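# Default sort order is a design decision

Most inventory software ships with its lists sorted by date created. I think this is a poor default, and that vendors keep it out of habit.
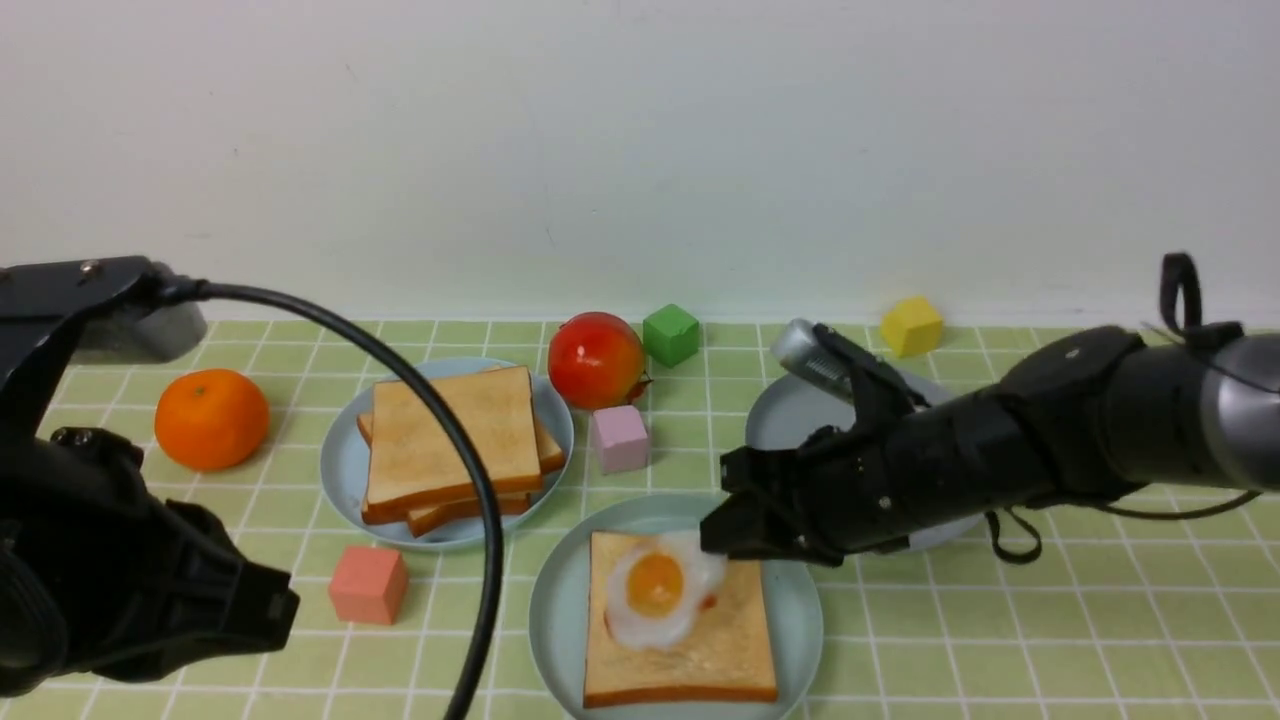
## What the sort order does

A list of 214 parts is read from the top. People scan the first screen, scroll once, and then search. Whatever the default puts on that first screen gets the most attention. Sorting by creation date gives that space to the newest records, and in a stable parts catalog those are seldom the ones a clerk needs.

At Plarberg we moved the stock list to sort by part number in April. Of the 214 records, 141 share a prefix with at least one other record, so related parts now sit together. Under the old order they were spread over 6 screens. Duplicate entries became easier to spot while scrolling, and we merged 3 pairs in the first month.

## The case for date order

Séverine Bodin, who maintains the Vargate import scripts, disagrees with me. Her position is that date order is the only one that never depends on how people name things. A bad part number sorts to the wrong place and stays there. A bad record in date order is still where it was entered.

She is right about imports. An import log should be sorted by time. A catalog is a reference, and it should be sorted by the key its readers already hold in their heads or have printed on the bin label.

Vendors could settle most of this by saving the sort setting per list instead of per user. Until they do, set it by hand for each list and write the choice down in the setup notes.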